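Looking After Poker Chips, Cards and a Felt Table at Home

Posted April 26, 2018 by Mirta Gallardo

A used set of chips can look nearly new after an evening's work, and a felt top will last for years if drinks are kept off it. The tips below are for home sets. If you own old casino chips that might be worth money, leave them alone until someone who collects them has had a look, as cleaning can lower the price.

Sort before you wash

Tip the whole set onto a towel and separate it by material. Plastic and composite chips can take a little water. Clay chips should see as little of it as possible. Ceramic chips are the easiest of the three and can be wiped down any time.

Check for paper labels too. Many home chips have a printed sticker in the middle, and the glue lets go if it soaks. Treat any chip with a sticker as if it were clay.

Washing plastic and composite chips

Fill a bowl with lukewarm water and a few drops of plain dish soap. Don't use hot water, which can warp the cheaper ones. Put in one handful at a time, rub each face with your thumb, and go around the edge with a soft toothbrush. Rinse in a second bowl and lay the chips flat on a dry towel.

Turn them once after 90 minutes or so and leave them out overnight. Chips that are stacked damp will stick together and may trade color along the edges.

Cleaning clay chips

Use a barely damp cloth, with no soap on the first pass. Most of what you see on clay chips is skin oil, and it comes off with patience. For a stubborn mark, touch the cloth to a little soap, wipe, then wipe again with clean water and dry the chip right away.

New clay chips often have a chalky feel. Some people rub in a very small amount of mineral oil to deepen the color. Try it on one chip and wait a day before you do the rest. Too much oil makes them slippery and they won't stack.

Never put any chip in the dishwasher. I did this once with a set of 338 and spent the next morning picking loose stickers out of the filter. I kept 47 of the chips as spares and threw out the others.

Sticky playing cards

Plastic cards can be wiped one by one with a damp cloth and dried with another. Do the backs as well as the faces. Spread them out until they are fully dry before you square up the deck.

Paper cards, even coated ones, shouldn't get wet at all. Put a tablespoon of cornstarch in a paper bag with the deck, fold the top over and shake gently. Take the cards out and wipe each one with a dry cloth. This helps with drag, though it won't lift a stain. When a paper deck has bent corners or marks you can read from the back, it's time to buy another.

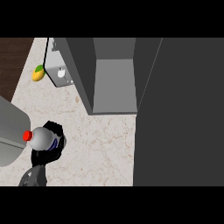
Spills on felt

Blot, don't rub. Press a folded white cloth straight down, lift, move to a clean part and press again. Start at the outside of the spill and work in. For beer or soda, follow with a cloth dampened in cool water, then blot dry. Keep hair dryers away from it, as heat can loosen the glue under the felt.

Candle wax and cheese dip are both easier once they have hardened. Lay a bag of ice on the spot for 13 minutes, lift off what you can with the edge of a plastic card, and brush the rest.

For ordinary dust and crumbs, use a vacuum with the brush attachment on low. A lint roller works for pet hair, but don't press hard – older felt will pill.

Storage

Keep chips and cards in a closet inside the house. Attics get too hot, and basements are hard on paper decks and on wooden cases. If your case has a foam lining, look under it now and then. Old foam breaks down into a sticky powder that is a nuisance to get off the chips. Cut a piece of plain cotton to size and use that in its place.

Store cards in their boxes, standing on edge and snug enough that they can't lean. A folding table top should be stored flat or upright with the felt side covered by an old sheet. Don't lean anything against it – the dents stay.

From readers

Ardalan Hassanpour writes that he numbers his decks on the box and swaps them halfway through the evening, so they wear evenly. He also puts a side table next to each pair of chairs for drinks and has had no spills on the felt since September.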